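Backing Up Your Photos: Notes From the Skuketti Open Day

I went to the Skuketti open day in Stasow on September 24, 2025 because my albums live on a social network whose password I last knew in February. The bus was late and so was the welcome talk.

Osa, their download tool, pulls every album you own onto your own disk. The demo account held 3,226 pictures.
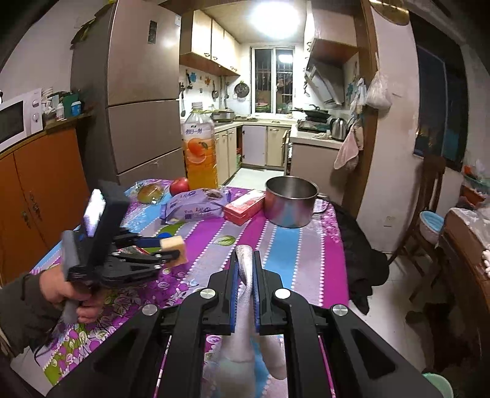 It got to 423 before the hall Wi-Fi gave up, and we all had coffee. After the restart it picked up where it had stopped, which got more applause than anything on the schedule. Captions came across fine. Comments did not, and in my case I can live with that.

The server room tour lasted 2 minutes and was mostly a door.
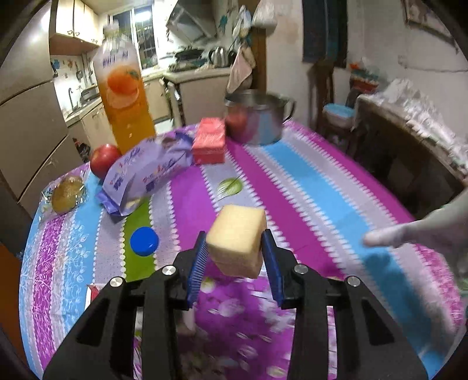 Aaltonen, the paid version, sorts out duplicates too. They said it clears up to 895 an hour. I have more than that of one lake, so I took the leaflet and the free pen. The pen is out of ink.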